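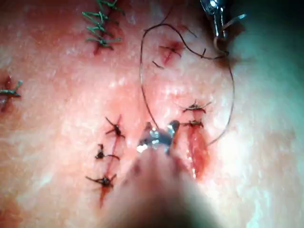

Drerkar Needle Driver, wrist-camera version
For bench suturing with the Lonow arm pair
Sold and serviced by Ruotsalainen

118 shares | 4 comments

The Drerkar is a needle driver for research arms. It holds a curved suture needle, lets go of it, and takes it back from a second instrument. It is sold for bench work on practice skin, tissue pads and similar material. It is not a medical device and must not be used on patients or live animals.

We have stocked the plain version for a while. The wrist-camera version has the same jaws and shaft, with a mount behind the shaft for a Moltidstead small camera. The camera looks along the instrument, so the jaws sit low in the view and the stitch line is in front of them. The shaft itself is close to the lens and will always be soft. Set focus for the jaw tips and leave it there.

What is in the box

Driver with standard jaws fitted
Camera mount and its screws
Moltidstead camera cable, short
Spare jaw pair
Jaw key
Printed setup sheet

The camera is sold separately. So is the Lonow controller. If you already own the plain driver you can buy the mount alone, but check that your shaft has the flat behind the collar. Early ones don't.

Jaws

There are 3 jaw types and they all fit the same shaft.

Standard. Crosshatched faces, medium length. This is what ships. It grips the needle well across the body of the curve and does acceptable work on thread. Most buyers never change it.

Fine. Narrower, with a smooth outer edge. Better when you need to get between stitches that are already in place, where a wide jaw tends to catch the tails. It lets the needle turn if you take hold too near the point.

Long. For deep pads. The extra length blocks more of the camera view and we only suggest it if the standard jaw won't reach.

Jaw inserts are rated for up to 600 closings on a needle at the default force. After that the crosshatching starts to wear and you will see the needle rotate in the grip when it meets resistance. The controller keeps the closing count and shows it on the status page. Reset it when you change the pair, or the number is no use to you.

How we compared them

Irja Heiskanen ran the bench trial in our workshop in December. She used one arm with the Drerkar and a second with a plain grasper, and put interrupted stitches in short straight cuts. Each jaw type did the same job: pick up the needle from the pad, pass it through both sides, hand it over, pull the thread and tie. She repeated the job with the controller in direct mode and again in smoothed mode.

The needle pass was close between standard and fine. Standard was steadier on entry. Fine was easier to place on the second side, where the first edge of the cut tends to lift and get in the way. Long was slower at everything except depth, as you would expect.

Tying was where the jaws came apart. A loop of black thread lying across the pad is easy for a person to see and surprisingly hard to take hold of with a stiff instrument, particularly when the loop is wide and crosses itself. Standard jaws picked it up cleanly if they came in flat to the surface. Fine jaws could come in steeper. Long jaws pushed the thread along in front of them more often than they caught it. If your work is mostly knots, buy the fine pair as well.

We did not find that one jaw was kinder to the pad than another. Damage at the edges of a cut came from pulling in the wrong direction, and the driver can't do much for you there.

Camera notes

The Moltidstead sits close to the work and that is both its use and its limit. It shows the jaw faces, the needle and the next stitch very well. It does not show where the other arm's wrist is. For two-arm work keep an overhead camera running too, even a cheap one.

Wet surfaces are the main trouble. Moist tissue throws back small bright highlights, and the jaws are polished metal and do the same. With the camera's own ring light on full, the highlights are strong enough that a tracker will take them for thread ends. Irja got the best results with the ring light turned low and a diffused lamp off to one side. That gives you a shadow on the far side of the pad. The shadow is easier to live with than the glare, but don't let it fall over the cut you're working on.

Thread color matters more than we thought it would. Black shows up well on pale material and gets lost inside an open cut or in deep shadow. Green is easier to separate from red. If you are collecting images for training, mix them. Leave finished stitches and cut tails in place on some of the pads too. A model that has only seen clean pads will go for the first loose tail it finds.

Turn off automatic exposure. It reacts to the jaws every time they open and the whole picture shifts. Set it by hand with the jaws closed and over the pad.

Controller

The driver runs from the Lonow controller on one channel. The camera does not go through the controller; it has its own cable to your computer. Time stamps have to be matched on the computer side. The setup sheet gives the steps.

Direct mode passes your input straight to the arm. Smoothed mode filters it. Smoothed is pleasant for the needle pass and slightly late when you are pulling thread, so people tend to overpull at first. You can assign the switch to a pedal. Grip force has 6 steps. Step two is enough for thread, and the top steps are meant for larger needles. Running everything at the top step is the usual reason for jaws that wear out early.

Other makers' controllers may work with the adapter lead. We can't promise it and we don't give phone support for it.

Fitting

Power the arm down before you fit or remove the driver. Slide the shaft in until the collar seats, then turn the lock. Fit the camera mount after the driver is locked, with the cable leaving on the side away from the second arm. Move the wrist through its full travel by hand and watch the cable at both ends. If it pulls tight, give it more slack and try again.

Run the jaw zero from the controller. The jaws will close, open and close again. Keep fingers and thread clear. Zero again after any jaw change.

Cleaning

Take the jaws off at the end of every session on wet material. Brush the faces under warm water, dry them, and put one drop of the supplied oil on the pivot. Wipe the shaft with a damp cloth. Do not soak the shaft and do not put it in a steam sterilizer; the seal behind the collar won't survive. The camera window can be cleaned with lens tissue and alcohol.

Dried residue in the crosshatching feels just like worn jaws. Brush first, then decide whether you need a new pair.

Price and ordering

Drerkar wrist-camera version, standard jaws: 983 euros before tax. Fine and long jaws are quoted on request, as are the mount alone and the adapter lead. Schools and university labs should write before ordering so we can put the right terms on the invoice. Repairs go through our own workshop. Please clean the instrument before you send it in. Uncleaned instruments are returned unopened.

Questions about fitting or jaw choice go to Eino Peltonen at the service desk. Tell him the arm model, the pad material and the needle size you use.

Page updated 2026-05-17

Comments (4)

benchsuture_k
We've had the plain one and moved to the camera mount this spring. Agree on the ring light. We had ours on full for weeks and wondered why the detector kept finding thread where there wasn't any. Does the fine jaw need its own zero value or does it use the standard one?

Eino Peltonen
It needs its own. Run the zero with the fine pair fitted and save it under a separate tool name, then you can swap between them without doing it over.

Marta in the sim lab
Long jaws are fine on our thick pads but yes they hide a lot. We tilted the mount a bit with a washer and got some of the view back. Would buy a proper angled mount if you made one.

pk_arms
Is the short cable long enough for an arm on a floor stand? Ours had to be extended and the picture dropped out now and then until we got a better extension.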